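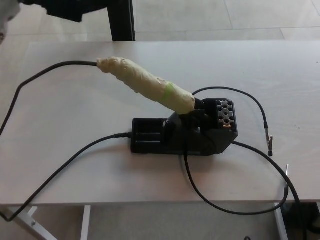 What does a robot need before it can learn to solder?

It needs a tool it can hold well, a place to put this tool back, and a person who shows it the movement many times.

Soldering is a way to join small metal parts. You heat a soft metal called solder until it melts, and when it cools it keeps the parts together. Inside a radio or a toy car there are many of these shiny little joints.

The company Drellitz sells a kit for schools and clubs, and its name is Ralden. With this kit a robot arm can practise soldering on a table. We read the whole handbook for you, and we tell you the most interesting parts.

Why the handle is fat

A soldering iron is made for human fingers. Our fingers are soft and they feel when something begins to slip. Many robot hands cannot feel this. So the handle can be wrapped with a lot of tape, and it becomes thick and lumpy. The one on our table has cream tape, with a narrow green band around it. It is not beautiful, but a thick handle is easier to grip.

Why there is a stand

The tip of an iron gets very hot, much hotter than boiling water, which is 100 degrees. Between two joints the iron must rest in its stand — always, for robots and for people. Our stand is black, and on its top is a grey block with rows of round holes.

What about the cables?

Cables are difficult for a robot. They bend, they make loops and they can pull on the tool. The handbook asks you to keep them out of the way of the arm.

What is in the kit, and what does it cost?

The kit has 54 practice boards and a book of 55 pages. It costs 221 euros in the Dendov shop. The robot arm is not included, so ask your teacher first! A smaller kit from Bautista is cheaper, but its book is only for adults.

One rule is for everybody: never touch a soldering iron without an adult next to you, also when it looks cold. You cannot see if metal is hot.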